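Search this site
Filed under: Table Games & Puzzles / Opinion

In Praise of the Shape Board

by Ghazal Daneshvar

I own 54 puzzles, and the one I would grab on my way out of a burning house is a flat board with chunky pieces that stand on it. It was made for people who can't tie their own shoes yet. I am a grown woman with a mortgage, and I love it!

My case is simple. The shape board is the best thing you can put on a table, at any age, and we give it up far too early. Somewhere around kindergarten we hand children a cardboard jigsaw with a cartoon on it and tell them they've moved up. Moved up to what? A jigsaw is mostly looking. You hunt for the right bit of sky, and your hands only get involved at the end. With a shape board your hands are busy the whole time, turning and tilting and feeling for the edge, and there's that wonderful little drop when a piece finds its place.

My first one came from Idska, a tiny shop in my old neighborhood that sold kites, yarn and very little else. I bought it for my nephew's birthday in July and then played with it for so long that I had to buy him another. (He got the one without my coffee on it.) I have since added a Viline set with shallow wells and a Geddes one that's all odd angles, and I will happily argue about the merits of each until you leave the room.

Give me one color

This is where I lose some of my friends. The popular boards have every piece in a different color, often with a matching patch painted underneath so you know where it goes. They're cheerful and they sell, and I think they spoil the game. If the star is yellow and its spot is yellow, you can solve the whole thing without once thinking about a star.

Make all the pieces the same color and it wakes right up. Now the gear has to be a gear. A big cylinder and a small cylinder become two separate problems, and you have to pick them up and compare them, which is the fun part. Blue on white is my favorite combination of all – crisp, easy on tired eyes, and nothing on the board competes with the shapes themselves. A dark tabletop under it helps even more, and if your table is pale or patterned, a plain dark cloth will do nicely.
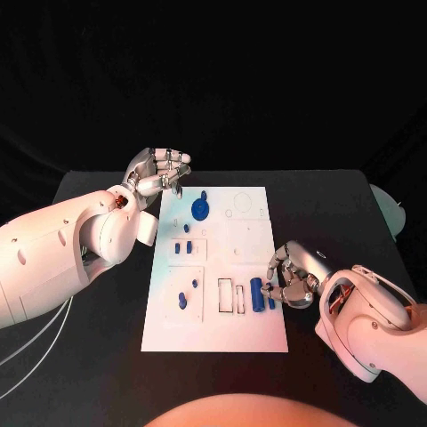 Leave room around it

People set these things up on a tray, or on a corner of the coffee table next to the remote, and then wonder why it feels fiddly. Clear the table! Lay the board flat in the middle with plenty of bare surface on every side, so you can come at it from the left or the right and park a piece while you think. I do mine standing up, at 7 in the morning, before the mail and the keys and the laptop have had a chance to land.

I also have strong feelings about mixed heights. The Rukoro board I tried last year had every piece cut to the same thickness, and after ten minutes it felt like sorting crackers. You want something tall next to something squat. Reaching past a tall piece to press down a short one asks for a bit of care from your fingers, and you get better at it, and you notice yourself getting better. I can't say that about a lot of what I do in a day.

So please, if there's one in a closet at your house waiting for a grandchild or a yard sale, get it out and give it five minutes tonight. Try it once with your eyes shut. Then write and tell me which piece gave you trouble, because mine is always the gear.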